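Does the director's cut of The Glass Porter change the ending or just add stuff?

Posted in Movies & TV > Endings explained

Saw the theatrical version of The Glass Porter in May, liked it, didn't love it. Now the longer cut is out on disc and my brother says it's "a completely different movie." He says that about everything. Before I spend three hours on it, does the ending change or is it just more hallway scenes?

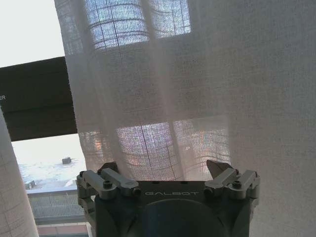
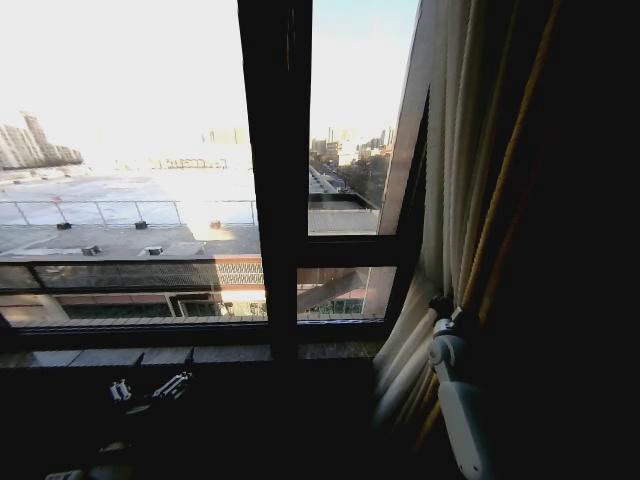 My main problem was the last ten minutes. Porter goes back up to the apartment, the sister isn't there, cut to black. Fine. But then why the whole subplot with the letters from Dirnstead? Never payed off. The one shot I did love was him at the window, city all bleached out behind the glass, high-rises going pale in the haze like mine do when the sun's on them, room dark around him. Wanted way more of that and less of the lawyer. So is the long one worth it for somebody who was lukewarm? No spoilers past the theatrical ending please, or mark them.

Hussam Abu Hammour

Short version: yes it changes, no it isn't a different movie. Theatrical is 115 minutes, long cut is 141, so your three hours is off unless you pause a lot. Most of the extra is in the middle. The lawyer gets MORE screen time, sorry. But the letters make sense now, there's a whole scene at the post office that sets up who was writing them.

SPOILER for the ending: it no longer cuts to black on the empty room. You get maybe a minute after, him on the stairs, and you hear the sister's voice. Whether she's there or he's remembering is up to you. I think remembering. My wife thinks I'm wrong.

Worth it if the letters bugged you. If it was the pacing that bugged you, skip it, the pacing is worse. Also the music is different in the train scene and I liked the old one better, the piano thing.

witport_dave

didnt see the long one but the theatrical was boring so I doubt 20 more minutes helps. Watch Luvell instead, same kind of story, way better lead actor, and it ends properly

lenz_on_film

Disagree with the above. Luvell is a straight remake of every missing-sister movie going, and the twist is in the trailer.

On the long cut, adding to what Hussam said: the window shot you liked is longer. He stands there through the entire phone call now, where the theatrical kept cutting to the lawyer's office. For me that's the best scene in either version and it fixes the lawyer problem a little, you only hear him.

Check which disc you're buying, the cheap one has only the theatrical even though the cover art is nearly the same. Look for the running time on the back. I bought the wrong one on a Thursday and had to drive back to the store, so, yeah. Commentary track is on the long cut only. First half hour is good, then they mostly talk about lunch.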